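Progress report to the Halvorsen small projects fund
Two-arm bench build, Buvel shared workshop
September 10, 2023

Status: on schedule for the bottle handling stage, behind on cabling. Spending is within the grant.

Work since the last report

Both arms are mounted at the front of the large table and run from one controller. The mounts were redrilled after the first set let the left base shift under load. Each wrist now carries its own camera module, and both grippers have the long black fingers in place of the short ones supplied. The short fingers could not reach past the neck of a bottle without the gripper body touching the shoulder.

The control software is still the Gikomik branch we described in the application. Motion planning for the two arms is done jointly, with a keep-out distance of 5 mm between fingers. We tried a larger distance first - it prevented the arms from working on the same bottle at all.

Current task

The left gripper steadies a small dark bottle while the right one works at the thin rod that stands up from its top. Glass cola bottles are kept on the same table, four of them in a white foam container behind the work area, for the later pick and place runs.

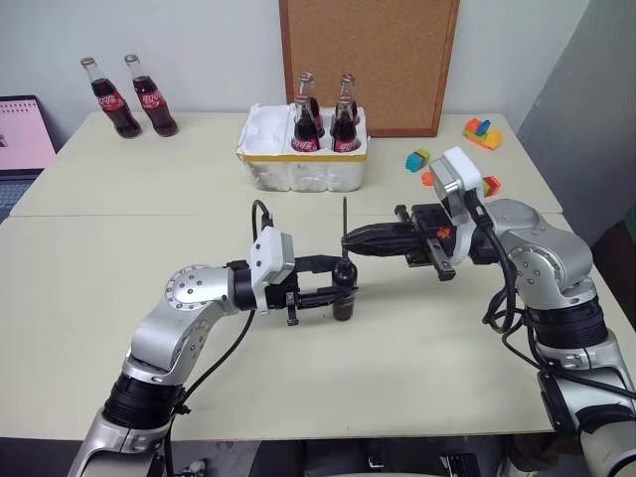 Timing for this task is limited by the handover between arms. The left arm has to report a stable grip before the right arm is allowed to close, and the check takes almost 900 ms. Most of that is image transfer from the wrist camera. Lowering the resolution would shorten it, but grip detection on dark glass gets worse, so we have left it alone for now.

Open problems

Cabling. The camera cables still hang in loops beside the arms. They limit wrist rotation and have pulled a connector out twice. A Trornance cable guide is on order.

Calibration. The camera offsets drift after a long session. We recalibrate each morning, and this costs bench time.

Budget

The cable guide and spare connectors come to $300, charged to the parts line. No change to the total is requested.

Next period

Fit the cable guide, repeat the calibration tests, then start pick and place with the glass bottles in October. Logs will be sent with the next report.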